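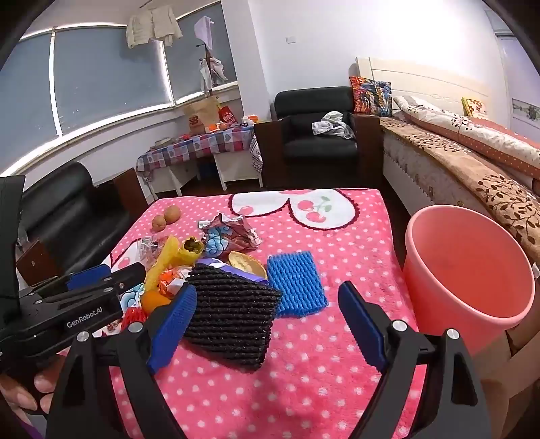 Why would anyone spend a whole term learning to pick things up? A student asked me that from the back row in the first class I ever taught on this, before I'd even finished writing my name on the board, and I've opened the course with it ever since. My answer that day was pretty bad. This chapter is my second try.

Chapter 4
Grasping Things That Won't Hold Still

So far in this book everything we've grabbed has been polite. Blocks, cans, the little plastic cylinders that come in the Filel starter kit. You measured them in Chapter 2, you wrote down the width, you told the jaws how far to close, and they closed. I love blocks! But if your club goes to a competition with nothing but block skills, you're going to have a long afternoon.

My own club found this out at Tesivholm, the regional meet we go to every May. The sorting round used household stuff that year: fruit nets, snack wrappers, a few potatoes, plastic bags. Our code had been tested on 40 foam cubes and worked on every one of them. In the sorting round it managed 2 objects, and both were potatoes. (We did get a very nice sticker.)

What went wrong is the subject of this chapter. A potato has a width. You can close on it until you feel resistance, and then stop. A foam fruit net has a width too, sort of, until you touch it, and then it has a different one. Squeeze a bag from the top and it folds away from you. Wrappers slide over each other, so you go for one and come up with three, or with none and a bunched-up tablecloth. The cloth, by the way, cost us more points than anything else on the table.

So we're going to start by hand, with no motors. You'll hold the gripper yourself and work the jaws over a messy pile, and I want you to do it slowly enough that you notice what your wrist is doing. Most people tilt. Most people also creep in from the side when something is flat, and they don't know they're doing it until they watch it back. Write it all down, even the dumb stuff. In the Mindon project at the end of Part One we'll turn those notes into rules a machine can follow, and the dumb stuff is usually where the good rules come from.

A word about numbers before you begin. You'll do 50 grasps for the first exercise. I know that sounds like a lot, but it goes fast once you quit resetting the pile so neatly between tries. Just shove it back together. By the time we reach the Jankauskaitė method in Section 4.3, your class will be pooling its logs, and a group that keeps at it can end up with 2,000 grasps by the end of the term. Mine got there with a week to spare and was unbearable about it.

What you need for Section 4.1

A two-jaw gripper you can work by hand
A table with a cloth on it (yes, leave the cloth on)
Soft and crinkly things from the kitchen, plus something round
A notebook

4.1 Where does the edge go?

Pick the floppiest thing in your pile and put it on top. Before you touch it, mark down where you think the jaws should land.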